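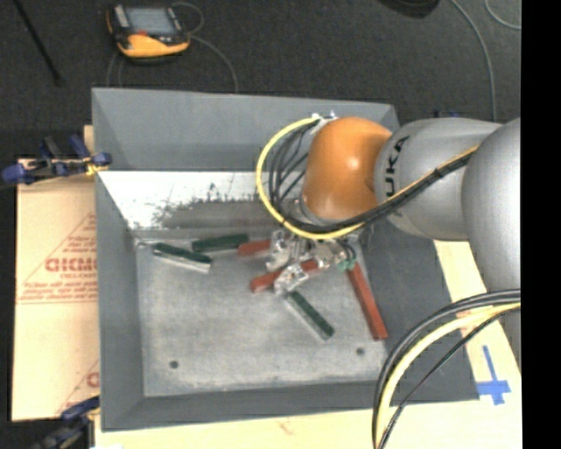

26 September 2019. Print room, long day, writing this down before I forget which box was which. Renzo Serra brought in the last of the Grodcombe negatives this morning (the bus station set and the two rolls from the fairground), so we finally have everything for the Rastimwood book under one roof, and I can stop pestering him by phone! I spent the first hour just looking at the fairground frames on the light table and getting nothing done. The trouble with them is the same trouble I keep having with the gray card tests, that the highlights go before the middle tones have come up at all. Think of the far inner wall of the gray bin, bright white on its upper part with those ragged dark scrapes through it, and then the floor all mottled light gray. I want both of those in one print, the scrapes crisp and the floor still soft, and on the grade 3 paper I get one or the other.

So, tests. Did strips on the Natura paper first, from the bus station negative with the woman asleep on her suitcase. Too warm for this series, though I have to say it is lovely on skin and I would like to come back to it for the portraits. Then the same negative at grade 2, with a longer burn on the sky, and that was much closer. Kept that strip, it's pinned by the sink with the times in pencil on the back.

Scanning: Brândușa Grecu has been through the whole archive since June and her list now stands at 3,470 frames, which made me sit down for a minute. Her first selection is 166. The book can hold 100, and Renzo already wants to argue for almost every one of the ones she marked as doubtful, bless him. We agreed to lay out small work prints on the long table and leave them there a few days, so people can wander by and move things around.

Kennedy sent the cover proofs back with the blacks still muddy. I've asked for another pass, with the caption type a touch smaller.

Still to do: respot the fairground wheel print, order fixer, ask Renzo who the boy with the trumpet is, he says he has it written down somewhere.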